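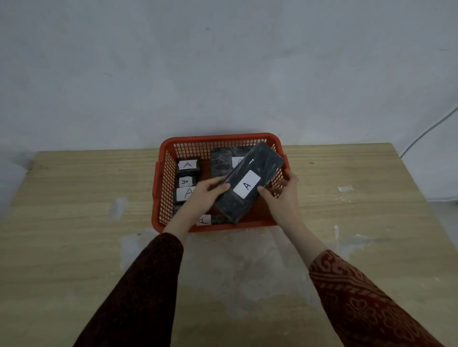 The A basket, filling up.

I came home from the August stationery swap with 19 boxes of things I did not need, all of them dark, marbled and wrapped in plastic. From the doorway they look like one very expensive brick.

So, labels. I spent Saturday morning writing capital letters on white stickers. A is for anything I'm giving away as a gift. B is for anything I've decided to keep, and I will let you guess which pile started out bigger. The Kika pens went to B before the kettle had boiled. The Floravura notecards were A, then B, then A again, and they have the sticker residue to prove it.

The orange basket used to hold potatoes. It takes small boxes nicely down the left side, lined up against the mesh, but the long ones have to go in at a slant and be argued with. I repacked it 2 times and then moved the flat one to the back, where it should have gone in the first place.

Final score: 16 in A, which I call restraint — 3 in B. My sister-in-law's birthday is covered until she retires. The potatoes are in a mixing bowl for now and I need that bowl by Tuesday.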